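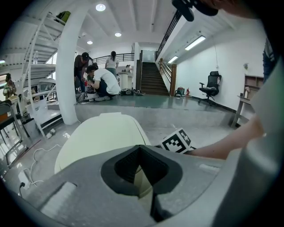
The Long Arm of the Rental Plan

Plitance would like to rent you a pair of hands. Gray ones, with a hinge, a handle and a camera on top, delivered to your door in a padded case with a zipper that jams. You hold one in each fist, go about some chore, and a recording of how you did it goes off to be turned into lessons for a robot. The robot costs extra. So does the second case.

The kit costs $1,308 a month, and the company, which works out of a converted showroom in Virnham, has been shipping it since January. The pitch is that a small business with an odd, fiddly task can teach the task itself, without hiring anybody who owns a whiteboard. I signed up for one month and chose folding dish towels, a job I have done badly all my adult life and was keen to pass down.

Setup is quick, if you skip the manual, and long if you read it. There are marker cubes, printed in black and white squares, that help the software work out where everything is. There is a calibration routine in which you wave the grippers slowly through the air like someone landing a very small plane. Mine passed on the third try. The app, named Dada for reasons the help page leaves alone, then played a little chime and asked me for 400 folds.

I should have looked at that number before paying. A towel folded with grippers takes a good deal longer than a towel folded with fingers, and the grippers get heavy. By the second evening I had developed opinions about terry cloth. By the fourth I was bribing relatives. Dada rejected 9 of my first batch for "hesitation" – a fair comment, though I have had kinder ones from dentists.

The grippers themselves are good. The foam pads hold thin cloth without chewing it, the trigger has a pleasant weight, and the battery outlasted me every time. The upload is less good. It wants a wired connection and it wants it all night, and when it fails it tells you so in the morning.

Lindgren, the obvious rival, charges less and sends a lighter tool, but you label your own recordings, and I would sooner fold.

And the result? Plitance ran my lesson on an arm in its showroom and sent me the clip. The robot picks up a towel, brings the corners together, pauses, and leaves one edge sticking out by an inch. I recognized the technique at once. The next 400 folds, the app suggests, should fix it, and the rental renews automatically unless you cancel by phone.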